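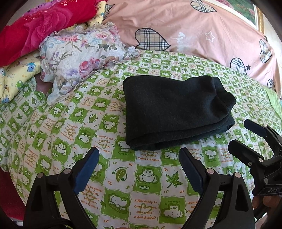 Figure 4. Folded garment on a patterned sheet, view from the hand-held gripper; second gripper at right.

4.3 Recording a folding set on a bed

This section covers two-gripper recording for the Ondidgate folding study. Complete the camera check in 4.2 first. A full set is 49 episodes with one garment type.

1. Leave the bed as it is normally kept. Pillows, quilts and covers may stay at the back, provided a clear area remains in front for the garment.

2. Set the exposure on the sheet with the garment in place. Dark fleece loses its layer edges when exposure is set on a light sheet alone. The front edge of the fold must be readable in the preview, as in Figure 4.

3. Hold one gripper in each hand with both pairs of fingers open. Wait for the tone, then start.

4. Fold the garment and release it. Hold both grippers still for 21 frames so that the end state is recorded.

5. Enter the fold grade on the Grenard sheet. Grade the outline and the layers separately – a garment can be rectangular and still have a bunched end.

Note: Do not discard episodes with uneven folds. In the Hamann trial, a policy trained on 900 graded episodes that included uneven folds matched one trained on 2,000 neat ones. The comparison used a single garment type and has not been repeated on plain sheets.

Note: Printed sheets are accepted. Record the pattern under "surface" in the Ivlow log.

CAUTION: Keep fingers clear of the gripper linkage while the pads are closing.

CAUTION: Do not pull on fabric caught in a joint. Open the gripper fully, lift the fabric out and mark the episode as void.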